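Elludell Working Group on Home Robot Practice
Minutes of the meeting held 26 July 2018

Present: Welington Andrade (chair), Forier, Stander, Xie
Apologies: none received

1. Minutes of the April meeting
Accepted with one correction. Under item 4, "operator" should read "reviewer" in both places. Xie to update the shared copy.

2. Draft rules for simulated homes
The group went through section 8 of the draft, on how a simulated room should be set up before a robot policy is tested in it. Stander felt the section still reads as if every room were a bare test cell. The wording will be changed to say that household clutter is allowed and should be listed in the scene record by object name.

Forier asked whether chairs count as surfaces. Agreed that they do. Any seat that can hold an object is to be recorded as a surface, the same as a table or a bench. 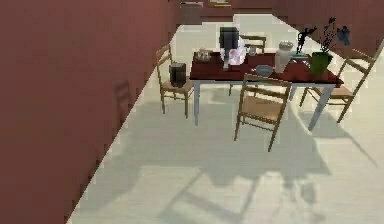
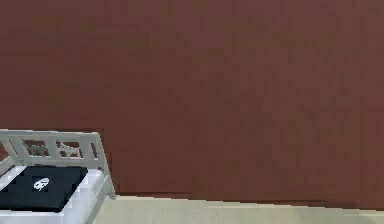
Simulated interior: dining table and chairs first, then the white bench with its black cushion.

Xie raised the matter of viewpoints. A run should not be scored from one view alone if the target object is out of sight in that view. Andrade agreed but did not want a fixed number of views written into the rule. Text to read: "enough views to show the target and the place where it is to be put down."

Lighting and shadows were left as they are in the draft.

3. Logging of failed runs
Stander reported that 34 of the 834 runs submitted under the trial rules had no stated reason for ending. Most came from one early template – the field was optional there. The field will become required. Submitters will be asked to fill in the missing entries, and any run still blank at the next meeting will be left out of the tables.

4. Contact with furniture
Long discussion. Forier wants any unplanned contact marked as a fault. Xie would mark it only when the furniture moves. No agreement was reached. Both will send a paragraph to the chair, and the item is carried over.

5. Budget
A sum of $3,000 was approved for outside review of the draft. Andrade to write to the two reviewers named in April.

6. Other business
Stander asked that scene records carry a version number. Agreed.

Actions
Xie – correct April minutes; redraft viewpoint rule
Stander – change template; write to submitters
Forier and Xie – paragraphs on contact
Andrade – reviewers; next meeting date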